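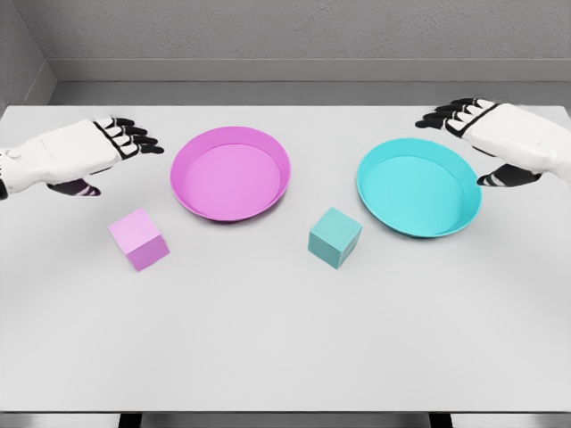 A reply to my last thread said color coding is fine for the person who picked the colors and useless to everyone else. I think that's half right, so this is a longer answer.

I ran the supply room at the Dostside library for 5 years. When I started, everything had a typed label and people still put things back in the wrong place. Reading takes a second, and with a cart behind you that's a second you skip.

We switched to colors in July. Blue for children's, yellow for repairs, green for loans going out to Hisilden. Misplaced returns went from 40 a month to 37. So, not much of a change.

What was wrong: the shelf had a color but the item didn't. You had to remember that a torn atlas was "yellow." We put a matching dot on each item and the number dropped a lot by fall.

That was 621 dots, by the way. I did most of them at the front desk on slow afternoons. Buy the removable kind.

The reply is right about one thing. If the color only means something to you, it's a private code. Match like with like and there's no code to learn.

Pick colors that are far apart. Our first green and blue looked the same under the basement lights. Some people can't tell red from green at all, so add a shape or a letter – we used a letter.

Stop before you run out of easy colors. I tried adding peach for magazines next to the orange we had for audiobooks. It lasted a week.

If you only have a small closet at home, skip all of it and use clear boxes.

Recent posts
Why I stopped alphabetizing the spice shelf
Zundora label tape after one winter
Moving the Esteban Street reading room
Hooks or shelves for a narrow hallway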